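Intro to Food & Heat – notes, week of 4/2/23
Instructor: C. Becerra, Clallusville campus

Moist heat vs dry heat. Know the difference, it comes back all term.

Dry = oven, grill, pan with fat. Browning starts well above boiling. Moist = water or steam does the carrying. Tops out at 212 F at sea level, lower if you live up high (Rundlow people, add time to your beans).

Simmer is not boil. Small bubbles, lazy. Boiling knocks fish and dumplings apart and clouds stock. Most of you turned the heat up in November and got gray soup – please dont do it again.
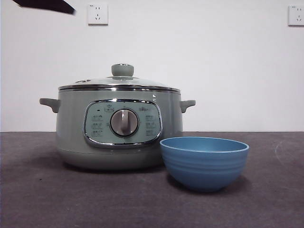 Lids. Lid on keeps steam in, comes to temp faster, less liquid lost. Lid off = reduces, thicker, stronger salt. So salt LATE if you plan to reduce.

Starches next. Rice swells, grains soften, starch leaks out and thickens the water. Rinse first if you want it separate. Leave alone for risotto.

Tough cuts: collagen needs time, low heat, some liquid. Lean cuts just dry out, even sitting in broth. Yes, realy.

Reading: Salameh, pp. 41–48. Skip the sidebar on p. 48. Chart on p. 226 is useful for the lab.

Lab is at the Horkstead kitchen. Bring apron, closed shoes, 1000 ml measuring jug if you have one.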